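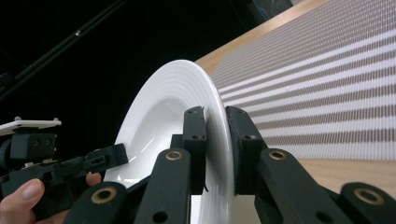
White plate with a ringed rim, held between two black gripper pads.

Report of the Visit to the Data Protection Registry and Court Annex, Brerndale
21/07/2019

Members of the Information Law Section were received at the Brerndale court annex by the registrar, Leena Juntunen, and by Fahad Lashari, who heads the unit handling requests for the removal of search results. The purpose of the visit was to learn how such requests are recorded, heard and decided at first instance. Daichi Nakajima and Daichi Kaneko attended for the Section. Daichi Furukawa sent apologies.

The day opened with an introduction to the registry. A request reaches the court only after the search engine has refused it in writing and the person concerned has asked for a review. The registry holds 3,000 closed files, and 200 of these may be read by visiting lawyers in a form that leaves out all names. Ms. Juntunen explained that names are replaced by initials drawn at random, as true initials had allowed a local newspaper to identify a claimant in an earlier matter.

Mr. Lashari then took the group through a sample file. It concerned a former director of a shipping agent, El Idrissi, who had asked for the removal of links to reports on the company's bankruptcy. The court ordered the removal of one link, to a page giving his home address, and left the others in place. Members noted that the reasons ran to four pages and dealt with each link in turn. The judgment gave weight to the fact that the claimant still offered his services to the public. It did not decide whether the age of a report can be enough by itself, and that point remains open in this district.

Before lunch the group sat in on a hearing in Courtroom 2. Visitors are asked not to report the details of pending cases, and none are given in this report. It may be recorded that the hearing lasted 50 minutes and that both sides were questioned closely on the public role of the claimant.

The afternoon session dealt with publishers. A representative of the news archive Droremden described its practice of keeping articles complete while asking search engines not to list certain pages under a person's name. The archive received 80 such requests in its last reporting year. Mr. Kaneko asked whether publishers should be heard before a link is removed. Opinion was divided. The registry has no power to call them as parties, though the judge may invite written comments.

The group was also shown Nasero, the filing system in use since March. Documents may be lodged until midnight, and the reading room has two terminals for persons without a lawyer.

The Section thanks the registrar and her staff for their welcome. Members wishing to consult the open files should apply to the registry in writing, stating the subject of their research. Notes taken by Mr. Nakajima are available from the Section's office.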